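Household Wiping, Head View: data card and notes for the camera and gripper comparison

Maintained by Quyên Bạch and Sơn Cù. Questions about the labels go to Lộc Sầm, questions about the grippers go to Henrique Henriques.

Summary

This folder contains 1,477 short clips of people who clean household objects with their hands, recorded from the head. We made the set to compare two head cameras, the Senix and the Wirnby, and after that to compare two grippers, the Jabłońska and the Brisau, on the same kind of work. The clips contain people only. The gripper trials are stored in a separate folder with their own log, and this card speaks about them only where it helps to understand the labels.

The first release was in May. The present release has the same clips, with corrected hand labels and a new field for glare.

What is in the folder

clips: the video files, 60 frames per second, no sound
hands: one file per clip with the position of both wrists and all fingertips that could be found
contact: start and end of each contact between a hand (or the cloth in the hand) and the object
tasks: a table with the task name, the camera, the person code and the room code
split: three text files, for training, for checking and for the final test
notes: free remarks by the person who labelled the clip, in English or in Vietnamese

Sound was removed before the files were copied to the shared disk. We do not have the original sound any more, so please do not ask for it.

Tasks

The tasks are wiping a plate, wiping a table corner, cleaning a pan, cleaning a window handle, cleaning a chair and cleaning a waste bin. The waste bin task has 142 clips. It is the smallest part of the set and also the part which we use most, because it shows all the difficulties in one place: the object is round, the person turns it with one hand while the other hand wipes, and the floor under it is often bright.
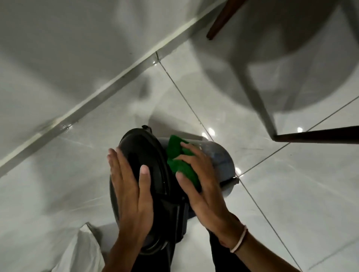 Waste bin task: left hand spread on the lid, right hand wiping the side with a green cloth.

For a gripper, the left hand in this task is the harder one. The hand which wipes has a clear job and its path can be copied quite well. The holding hand changes its role many times in one clip. It may press on a flat part, hold a rim, or only stop the bin from rolling. In the first version of the labels we had just one word for all of this, "hold", and the controller learned very little from it. Now there are three words:

press: the hand is flat or nearly flat on the surface, and the fingers do not close around anything
grip: the fingers close over an edge, a rim or a handle
steady: the hand touches the object with a small area and there is no clear grip

When the labeller cannot decide between press and steady, the label is steady. Lộc has checked these cases again for the present release, but some disagreement will stay in the data.

How the clips were recorded

Each person wears the camera on a head band, a little above the eyes, looking down. The angle is set once at the beginning and is not changed between clips. We ask the person to do the job as they would do it at home. They may sit, squat or stand, and they may stop when they want. We do not ask them to keep their hands inside the view. In the first week we did ask this, and the movements became stiff and slow, so those clips were removed.

The rooms are real rooms in use. Furniture, shoes and plastic bags were left where they were. Faces are not visible in the released clips. If a face appeared, for example in a mirror, the clip was cut before that point.

Please note that the person often moves the head towards the work, so the distance between camera and hands is not constant. Do not use the size of the hand in pixels as a measure of distance.

The two cameras

Senix

The Senix has the wider view. Both forearms are nearly always inside the picture, and the object is seldom lost when the person lifts it. The price is the bending at the borders: a straight skirting line near the side of the picture may look slightly curved before correction. We give the correction values in the camera file. The Senix is also the heavier one, and Sang Châu reported a sore forehead after a long session. We put a soft cloth under the band afterwards.

The automatic exposure of the Senix is slow. When the person looks from a dark object to a white floor, the picture stays too bright for a moment, and the fingertips can disappear into the tiles. This is the main reason for missing fingertip labels in the Senix part.

Wirnby

The Wirnby has a narrower view and a sharper picture in the middle. The edge of a cloth under the fingers is easier to see, so the contact labels are better. It loses the left wrist more often, mainly with people who hold the object far to the side. Its exposure reacts quickly, sometimes too quickly, and the brightness can jump when a reflection comes into view.

The Wirnby has a small button on the right side, which is easy to press by mistake when you correct the head band. A few recordings ended early for this reason. They are kept if the contact part is complete.

Which one we prefer

For the movement of the arms we prefer the Senix. For the contact between cloth and object we prefer the Wirnby. Quyên would keep only the Wirnby and fix the missing wrists by software, Sơn would do the opposite, and the group has not decided. For a person who must buy only one camera and wants to train with two arms, we would say the Senix, with the exposure fixed by hand before the session.

Glare and wet floors

The glare field is new. It has the values none, small and large. "Small" means there are bright spots in the picture but they do not touch the hands or the object. "Large" means a bright spot covers some part of a hand or the object in at least one labelled picture.

Polished tiles are difficult for the hand finder. A lamp on the ceiling comes back from the floor as a white spot, and water on the tiles makes many smaller ones. The hand finder sometimes reports a fingertip on such a spot, usually with high confidence. We corrected 2,000 pictures by hand to measure this problem, and these pictures are marked in the tasks table. If you train your own hand finder, please keep them out of the training part, otherwise your result cannot be compared with ours.

Thin things on the wrist, like a bracelet, are not a problem for the Wirnby. With the Senix the finder sometimes puts the wrist point on the band and not on the joint. The difference is small, but it can be seen in the curve of the wrist angle.

From hands to grippers

Henrique made the conversion from hand labels to gripper commands. The thumb and the first two fingers give the opening. The direction of the palm gives the direction of the gripper. The other fingers are not used.

The Jabłońska gripper has two flat, parallel fingers. It copies "grip" well as long as the rim is not too thick, and it holds a folded cloth without trouble. For "press" we close it fully and push with the side of the fingers. The contact area is small, and a round object likes to roll away.

The Brisau gripper has three bending fingers. It can open almost like a hand, so "press" is much closer to what the person does. On a rim it is less sure, because the third finger often has no place to go. Its controller also needs more time to close, and when the demonstration changes quickly from press to grip it comes too late. We slow these parts down in the conversion script. You can turn this off with the setting keep_speed.

At present we use the Brisau on the left arm and the Jabłońska on the right arm for the waste bin task. The clips where the person lifts the bin from the floor are still not solved with this pair. In such clips the left hand must carry the weight at the rim while the right hand pushes on the side wall, and the two forces must agree. If you want to test a controller for two arms, please begin with the simpler clips, where the bin is resting on the floor, and use the lifted ones only for the final test.
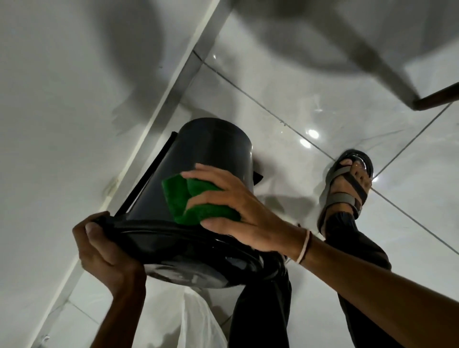

Known problems

The words "cloth" and "pad" are mixed in the notes. Both may mean the thing in the wiping hand. In the tasks table there is only one value, wiper.

The start of contact can be late by a few pictures when the cloth is thick and folded, because the labeller sees the cloth and cannot see the surface behind the fingers.

Left-handed people are few. We did not mirror any clip. If you mirror them yourself, write this in your report.

The pan clips were recorded in one kitchen only, so a model may learn the kitchen and not the pan.

There is no force measurement. A hand that presses strongly and a hand that only rests on the surface can have the same label.

How to read the files

Start with the tasks table. The clip name in the first column is the same in all folders. Time is given in seconds from the first picture of the clip. Left and right always mean the left and right hand of the person, also when the arms are crossed.

If a fingertip was not found, the line is empty. Please do not read an empty line as zero, as this mistake was made here already and cost us two days.

Use and changes

The set may be used for research and teaching. The people who were recorded agreed to this use only. If a person asks us to remove their clips, we will publish a new split file, and we ask you to delete the listed clips from your copy.

Changes in this release: new words press, grip and steady; new glare field; wrist points corrected in the Senix part; two double clips removed from the checking split; spelling of the room codes made equal in all files.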